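**Members' Projects: Paired Hand-Held Grippers for Small Household Items**

The Vovar Shared Workshop is pleased to report progress on the gripper project led by Rosalinda Salazar and Zofia Wieczorek. The project began in May at the workshop's Dimaculangan Street bench and has since moved largely to members' homes, where the tools are being used on ordinary belongings. Its purpose is to collect recordings of two-handed sorting that can later be used to train the pair of small arms now under construction in Bay 2.

The members chose hair accessories for the current round of work. Such items are light and inexpensive, and they differ widely in shape and stiffness. A coiled hair tie gives way when pressed, a comb does not, and a pompom clip has a soft side and a metal side that call for different approaches. Sorting is carried out over a shallow box lid, which keeps small pieces from rolling away and can be set down on any surface in the home, a bed included.

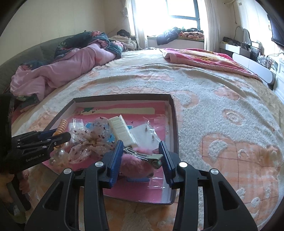 Each operator works with one gripper in either hand. Members who attended the spring introduction will recall that the fingers must be closed slowly and held for a moment before lifting. This remains the recommended practice. Operators are also asked to begin each recording with both grippers open and to finish in the same position, so that the files may be divided without further editing.

The group has set itself a target of 1,000 recordings, of which 200 are to be made with metal clips alone. Clips were given their own share at the suggestion of Barry Holroyd, who is responsible for the finger design on the Bay 2 arms. The hinge on a clip may open under pressure, and the arms will need many recorded attempts before they can be expected to deal with this reliably. 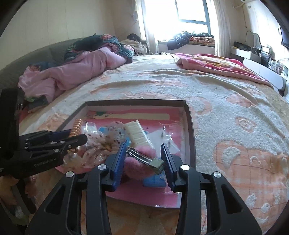 Work on the arms themselves continues. The Skidon shoulder joints have been assembled and bolted to the base plate. The wrist joints are waiting on a replacement bearing, and Mr. Holroyd has asked that the wiring on the left side not be disturbed in the meantime. The control software, known within the group as Prenine, is maintained by Giuliana Cuervo. She reports that it now reads the recorded files directly, and that the earlier conversion step may be dropped.

Members who wish to contribute recordings from home should first complete the 34-minute bench session. Grippers are lent in pairs and must be returned with their charging leads. Requests should be addressed to Cherry Mae Gatchalian at the front desk by August 20, 2023. Members are kindly asked to state whether they will be recording by daylight or by lamp, as the group is keeping the two sets of files apart.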